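Entretenir un plateau en bois clair et y garder ses fruits sans l'abîmer

Publié en juin dans la rubrique Cuisine de tous les jours

J'ai longtemps rangé mes fruits dans un grand saladier en verre, parce que ma mère faisait comme ça et que je ne m'étais jamais posé la question. Et puis Tahmineh Rahimi, ma voisine de palier, m'a offert un plateau en bois clair pour mon emménagement, et j'ai découvert à quel point c'est agréable d'avoir les fruits étalés devant soi, bien visibles, au lieu de les empiler dans un trou où les clémentines du fond finissent par moisir en silence (on a tous connu ça !). Seulement voilà, le bois clair marque vite, et il m'a fallu quelques taches et pas mal d'essais pour trouver ma routine. Je vous la donne telle que je la pratique, prenez ce qui vous arrange.

Ce qu'il vous faut

Un chiffon doux, une petite éponge non abrasive, un peu de savon noir, un demi-citron, du sel fin et de l'huile à usage alimentaire pour le bois. J'achète la mienne chez Lecomte, la droguerie près de la halle, mais celle de la marque Brorinik m'a aussi donné toute satisfaction. Prévoyez également une feuille de papier abrasif très fin, que vous ne sortirez que dans les grandes occasions.

Étape 1 : vider et dépoussiérer

On enlève tout, même le petit citron ratatiné qu'on garde « au cas où ». Passez le chiffon sec dans le sens des fibres, en insistant le long du rebord et dans les poignées découpées, où les miettes adorent se loger. Un vieux pinceau de pâtisserie fait merveille dans les angles.

Étape 2 : laver sans noyer

Diluez une noisette de savon noir dans un bol d'eau tiède, trempez l'éponge, essorez-la vraiment bien, puis frottez doucement. Ne laissez jamais tremper un plateau dans l'évier, et encore moins au lave-vaisselle : les lames collées finissent par s'écarter, et je parle d'expérience, mon tout premier plateau Clarkard y est resté. Rincez avec un chiffon humide et essuyez aussitôt.

Étape 3 : s'occuper des taches

Les bananes très mûres sont les grandes coupables. Quand la peau se fend, elle laisse un jus sucré qui colle et qui brunit sur le bois. Saupoudrez la marque de sel fin, frottez avec le demi-citron, attendez 5 minutes et rincez. S'il reste une ombre, un passage très léger de papier abrasif, toujours dans le sens du fil, en vient généralement à bout.
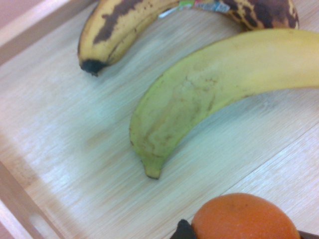 Laissez ensuite le plateau sécher debout, appuyé contre un mur, de préférence toute une nuit. Je le mets en place vers 21 heures, une fois la vaisselle terminée, et je n'y pense plus jusqu'au café du lendemain. Évitez le radiateur et le plein soleil, même si vous êtes pressé, car un bois séché trop vite se voile et ne repose plus jamais à plat.

Étape 4 : huiler

Versez quelques gouttes d'huile sur le chiffon et étalez en couche très fine, dessus, dessous et sur les bords. On a toujours envie d'en mettre trop ! Patientez une demi-heure, essuyez l'excédent, et recommencez si le bois vous paraît encore terne. Chez moi, un huilage tous les 6 mois suffit largement.

Étape 5 : remettre les fruits

Les bananes dégagent de l'éthylène, un gaz qui accélère le mûrissement des fruits sensibles, avocats et poires en tête. Les oranges, elles, s'en accommodent mieux et peuvent leur tenir compagnie quelques jours. Laissez un peu d'espace entre les fruits pour que l'air circule, et retournez les agrumes de temps en temps, ils s'abîment souvent par-dessous sans prévenir.

Quant aux bananes toutes tachetées, surtout ne les jetez pas. Marcelle Bailly, qui tenait autrefois l'atelier de pâtisserie où j'ai appris à peu près tout ce que je sais, les écrasait avec le zeste d'une orange, un peu de beurre fondu et deux œufs pour en faire la base d'un cake. Plus la peau est sombre, plus la chair est parfumée. Et si vous n'avez pas le temps de cuisiner, épluchez-les, coupez-les en rondelles et glissez-les au congélateur dans une boîte bien fermée (j'utilise les Lokier, qui s'empilent correctement). Elles vous attendront pour les smoothies de l'été.

Entre deux nettoyages complets, un simple coup de chiffon humide quand vous rapportez les courses fait l'affaire. Pensez à sécher les fruits que vous venez de laver avant de les poser sur le bois.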